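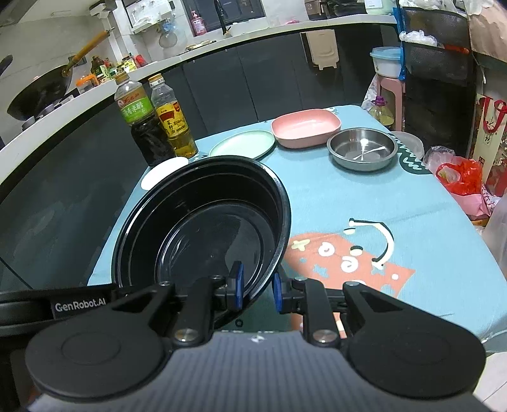 Workshop Automation, Unit 3: Hand-held grippers in a home build
Notes by Pantelis Chrysikopoulos
Revised August 5, 2019

3.1 Scope
This unit covers grasping of rigid tableware with a two-finger gripper guided by hand. Arm mounting is left to Unit 4. Bring your Unit 2 log sheets.

3.2 Rim grasps
A bowl wider than the jaw opening has to be taken at the rim, one finger inside and one outside. The load then hangs to one side of the contact and produces a turning moment at the pads. For a bowl of mass 295 g with its centre of mass 200 mm from the pads, held level:

moment = 0.295 × 9.81 × 0.200 = 0.579 N m

Pad friction alone will seldom hold this. Either tilt the bowl until its centre of mass hangs below the grip, or leave part of its weight on the table – the second is enough for sliding moves.

3.3 Pads
Wipe both pads before each session. Cooking oil on a glazed rim lowers the friction coefficient, and results taken before and after cleaning must not be pooled.

3.4 Procedure
Set the jaws parallel. Approach the near rim from above the table line. Close until the bowl stops shifting, then note the jaw opening in mm. Lift 3 mm, hold, lower. Record any slip, including rotation.

3.5 For next week
Repeat 3.4 with a flat plate. Explain why the approach angle has to change. Sketch the forces at each pad.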